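Wostden Extends Winter Clothing Exchange Through March

The Wostden Town Council has voted to keep its clothing exchange at the Cairns Street Hall open through the end of March, one month longer than first planned. The decision was approved at the council's regular evening session and takes effect at once.

The exchange allows residents to bring in clean, wearable clothes and take home the same number of items at no cost. Households with children under 12 may take up to nine additional items per visit. Proof of address is required on the first visit only. 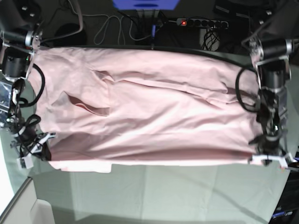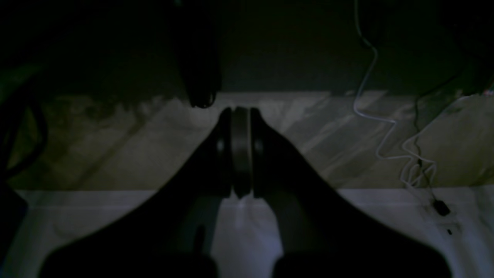 A pink garment held stretched out, first picture. Shirts, coats and children's clothes are accepted at the exchange.

According to figures presented to the council, 2798 items were handed in during the first part of the season, against a target of 2000. The council has now set a new target of 3000 items by the closing date. Coats and school clothes were the most requested categories, and adult shirts were the most frequently donated.

"The demand has been steady from the opening week," said Florian Jacquet, the council's director of household services. "Families are coming back for a second and third visit, and many of them bring more than they take. The council considered it reasonable to keep the doors open while the weather remains cold."

The extension will be paid for from the existing household services budget. No new staff positions will be created. The council also approved a small sum for additional hanging rails and for the repair of the heating in the rear hall, where several visitors had reported low temperatures in the early morning.

Opening hours will change slightly under the new schedule. The hall will open at 10 a.m. instead of 9 a.m. and will close at 6 p.m., one hour later than before. Mr. Jacquet told the council that the later closing time had been requested by residents who work in the Pedano district and are unable to reach Cairns Street before the end of the afternoon.

Council members discussed whether a second location should be opened in Pedano itself. A proposal to use the former library building was set aside after the buildings department reported that its side entrance does not yet meet access rules. The matter will be brought back to the council once the entrance has been rebuilt. In the meantime, the Fodel bus line will continue to stop directly outside the Cairns Street Hall — a temporary arrangement that had been due to end with the original closing date.

Residents are reminded that all clothes must be washed and dried before they are handed in. Items with broken zippers or missing buttons are accepted if they are placed in a separate bag and marked for repair. Underwear, swimwear and single shoes cannot be taken. Bedding and curtains should be brought to the recycling center on Fodel Road, where they are collected throughout the year.

Clothes are sorted by size on arrival and checked for stains and tears. Any item that is not fit to be worn again is sent to the recycling center. Donors who wish to have such items returned to them must say so at the desk when the bag is handed in.

Clothes that remain at the end of the season will be stored by the council over the summer. Part of the stock will be offered to the Pedano schools for their spare clothing rooms, under an agreement that was renewed at the same session.

Groups wishing to bring more than three large bags at once are asked to contact the household services office in advance so that a delivery time can be arranged. Deliveries by van are received at the rear entrance only, between 2 p.m. and 4 p.m.

The household services office is on the first floor of the Wostden Town Hall. Printed copies of the new schedule are available at the front desk and at the Cairns Street Hall.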